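Folding for a short trip: a talk with a Wavham tailor

Jun 23, 2020

The owner of a small alterations shop in Wavham has repaired suits for many years, and she says that most of the damage she sees is made at home, on the day of packing. "People are careful with the jacket at the wedding, and then they roll it like a towel," she told me when we spoke by telephone.

Her own method needs only a bed and a little patience. The jacket goes on its back, the collar is straightened and the lapels are smoothed by hand. After this the sleeves come across the front, one and then the other.

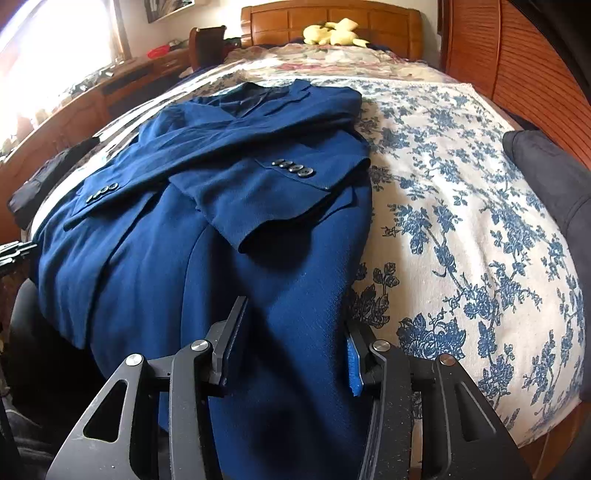 "Do not pull the sleeve tight," she said. "Let it lie where the shoulder wants to send it." She prefers the bed to a table, as the colour of the cloth is easier to check there by the window – she looks for lint and loose threads before she closes the suitcase.

I asked her about creases. She is not worried by the soft ones, which in her experience fall out overnight on a good hanger. The sharp ones come from shoes, and she puts these always at the other end of the case.

In February she travelled to Curkden for a family celebration with two jackets packed this way. Both were worn the next morning. "I had my iron with me," she admitted, "but it stayed in the bag."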